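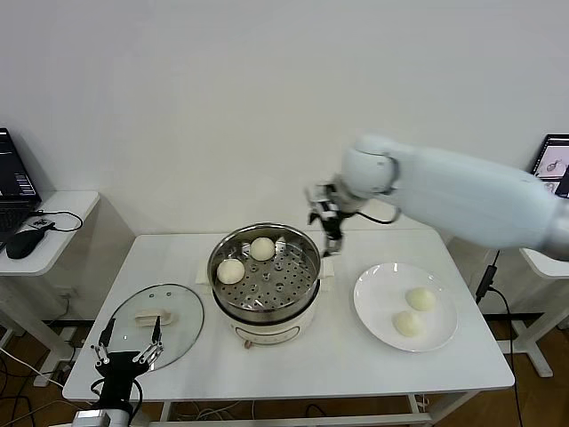

Steamer station, two buns in the basket and two on the plate. Lid on the left, gripper at the lid side and second gripper over the basket.

18 May 2020

Equipment planning for the steamer task. Notes ahead of the September purchase round. Total available is 4000, shipping included, and it has to cover gripper parts, spare props and the table fixtures.

Grippers. The lid-side unit has two fingers, open linkages and exposed joints. Over a steamer that is the wrong design for long runs. I want covers on both before we increase the number of cycles per day. Options so far:

Kistau – molded sleeve, fits over the linkage, 74 each. Closed at the wrist. Lead time not given on the quote, need to ask.
Graratix – sewn cover with a drawstring, 69 each. Cheaper, but the drawstring sits where the cable leaves the wrist and I expect it to catch.

The difference in price is too small to matter. Preference is Kistau if they confirm the sleeve does not limit finger opening. The lid handle needs more opening than the buns do, so test against the lid first.

Cables. Both grippers have a loop of cable at the wrist. On the arm that works over the basket the loop should be clipped closer to the last segment. Clips are cheap, order a bag. Longer cable is not needed.

Steamer. Get 3 more of the same model. Do not substitute. The basket rim, the lid handle and the knob position are all assumed in the current task setup, and a different pot means teaching the grasps again. Sandhu carries it but will not hold stock until September. Sobia Talpur is asking whether they will sell us lids separately, which would save money, as I expect lids to wear out first.

Pad under the pot. Fine as a surface, but it can slide. Put corner stops on the table, printed in house, no budget line.

Plates. Keep the raised rim. A flat plate was proposed and I am against it for round items.

Buns. Real ones for evaluation, dummy ones for tuning. Nurnum makes silicone food models and will quote on a sample from us. Weight must match a real bun. Surface friction probably will not match – accept that for tuning only.

Not buying this round: a third arm, a larger table, new monitors.

Open items
Kistau: lead time, finger opening with sleeve on
Sandhu: lids as a separate part
Nurnum: send sample, get price
Measure cable slack with the arm fully extended before ordering clips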